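Evening, tea going cold, feet up at last

Well, the big tall cupboard has had its turn! I have been putting it off since April, and then this morning I woke up before six with the sun coming straight through the gap in the curtains and thought, right, it's today or it's never. I had toast standing up and went in there in my slippers.

I should say I love that cupboard. It's dark and shiny and far too grand for the rest of the flat, and it weighs as much as a small horse. I bought it from Fillbridge, the secondhand place behind the bus depot, for £64, and then paid nearly the same again to have it carried up the stairs. Two men, one very long rest on the landing, a good deal of language. I've never regretted it, but I have used it shamefully. Anything without a home goes in there and the door gets shut on it.

So out it all came. Bed sheets first, and I found I own four fitted ones for a bed I gave away. The good tablecloth with the beetroot stain (still there, after everything I've thrown at it). A bag of wool I was going to turn into a blanket, a bag of other bags, and the instructions for a Plondis steam iron that died years ago. Also the jigsaw! All 3,000 pieces of it, a harbour at dusk, mostly sky. I did the edges one winter and then had to have people round for supper and it went back in the box, and I've felt guilty whenever I've thought of it since. I've put it by the front door for the charity shop. I may yet bring it back in.

The middle of the day was a bit grim. There's a stage in any clear-out where the room looks much worse than when you began and you can't remember why you started, and mine came at half past twelve. I sat down in the middle of the heap with a cheese sandwich and read old birthday cards for the best part of an hour. Kept some, let some go. Found a raffle ticket, pink, number 921, tucked into one of them, and I haven't the faintest idea what I was hoping to win. Kept that too — silly, I know.

After lunch I got on better. I wiped all the insides down with warm water and a drop of vinegar, doors as well, and left the thing open for a couple of hours to air. It does get stuffy in there, vent or no vent, and last autumn the spare pillows came out smelling like a church hall. Then a go over the outside with the Bangash polish, the one in the flat tin. You need hardly any of it. I used too much the first time I tried it, years ago, and the doors were so greasy you could have written your name on them for a week. This time I went thin and patient, and buffed it with one of the sheets I'd retired. My right arm is going to complain tomorrow.

I still don't know what to do about the handles. I quite like the black ones, they're plain and you can get hold of them properly with your hands full, but part of me hankers after brass. I looked in the Bitik catalogue over my tea and the brass ones are lovely and the price made me put the catalogue down again. So black they stay, for now at least.

Putting things back was the nice part. Towels low down where I can reach, winter blankets above them, and only the little odds and ends up on the high shelf, as I have to fetch the step stool for that and I know what I'm like. The wool has stayed. I'm having another go at the blanket, I've told myself I'll do two rows a night with the radio on, and if it ends up a scarf then it ends up a scarf.

The penguin came out of the washing this week as well and he's fluffed up beautifully. He's on the floor next to the cupboard, keeping an eye on it. I did think about finding him a shelf but he looks so settled down there that I left him be. 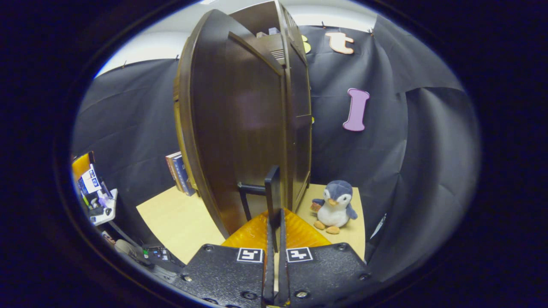

Anyway, the charity bags are tied up and in the hall, and I must ring in the morning to find out what time they take donations. Bath now, then bed, and clean pillowcases to go with it.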